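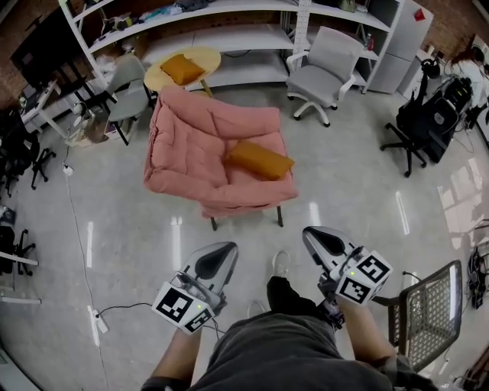
Hand-held grippers at the Killthorpe workroom, cushions on the chair and side table. Photo: Amley

Remunow halts pillow work after grip fault

Killthorpe, Nov 24, 2018 - Remunow has told users to stop closing its hand-held grippers on soft goods after a fault that left the jaws shut when the trigger was let go. No one was badly hurt. One operator had a pinched finger, treated on site.

The fault came up at Killthorpe, where Amley is recording people as they move household items by hand-held gripper. Pillows and cushions mostly. The recordings are meant to teach a robot arm the same job later on.

According to a notice sent out by Remunow last night, the jaw on the affected units can stay closed for up to 3 seconds after release. Status light stays green the whole time. So the operator gets no warning, and neither does the software.

That last part is the bigger worry for Amley. A recording with a stuck jaw looks like a good one. The company says 84 recordings out of a batch of 600 have been pulled and will be checked by hand, and it has not ruled out pulling more. Work on hard items - cups, boxes, bottles - goes on as normal for now.

Remunow puts the trouble down to a return spring that weakens with use. Its own bench tests ran the spring to 1,000 closings, a number that a busy pair of grippers can pass in a few days. The company did not say why the tests stoped there.
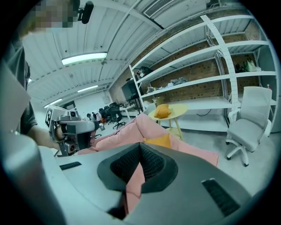
A hand-held gripper with its marker cube, at the pink seat in Killthorpe. Photo: Amley

Fairweather, which supplies the springs, said in a short statement that the parts were made to the drawing it was given and that it is "looking at returned samples." It would not say how many other customers use the same spring.

What users are being asked to do: check both grippers before each session by closing them on a folded towel and letting go. If the jaw hangs even once, unplug it and send it back. Do not pry it open with the free hand, which is how the finger got pinched.

Replacement springs due in December, free of charge. A software update that compares trigger and jaw position, and turns the light red if they dont match, is to follow. No date for that one.

Amley says it will keep its own staff off soft items until the new parts are in and has asked Remunow for the full test records. Remunow had not replied to that request by the time of writing. More when we have it.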